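1/ So the arm threw a sandwich on Saturday. I have been asked by several people in the Jorkstead lab to stop saying "threw." The log says "uncommanded release at velocity." Fine. Thread.

2/ Background for those lucky enough to have other hobbies: Nerncombe is our pick-and-place project. Lunch goes in basket, lunch comes out of basket, lunch goes on tray. We've been at it since March.

3/ The job is one wrapped sandwich, gripped by the sides, lifted, moved over, put down. The fingers come in open, low and slow. We had 155 clean runs in a row, and I had started being unbearable about it at dinner.
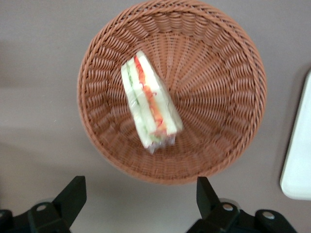

4/ WHAT WENT WRONG, part one. Plastic film. The grip check looks at motor current: squeeze, meet resistance, call it held. Film bunched up at the tail of a sandwich gives you plenty of resistance. So the arm was sure it had the sandwich. It had the wrapper.

5/ Part two, which is my fault. I'd raised the speed cap on the transfer move to 300 mm/s because the old setting was boring to watch. The reason for the old setting was in a comment directly above the line I edited. The comment was also mine.

6/ Lift was fine. Swing started, film slid, sandwich left. It cleared the tray, cleared the table, and hit the light curtain post at about knee height. Egg salad, that one. The curtain tripped and the arm stopped, 42 milliseconds after the beam broke.

7/ Yes, the safety system worked. It worked on a sandwich that was already on its way out of the cell. If I'd been crouched there fixing the cable tray, as I was ten minutes earlier, I'd have worn it. Now picture the same bug with a glass jar, which was next on the schedule.

8/ Oldřich Lukáč wrote up the incident and gave it a severity of "lunch." He then changed it to "near miss" and made me sign it. Correct on both counts.

9/ Fixes so far: speed cap back down, and locked. A short lift, pause, and second width check before any sideways move. If the fingers have closed further than they should, it puts everything down and asks for a person.

10/ We've done 16 runs with the new check. It has stopped twice, both times on wrapper. So it was probably grabbing wrapper all along and getting away with it. I'm not thrilled about those 155 anymore.

11/ Jars are postponed. The post still smells of egg.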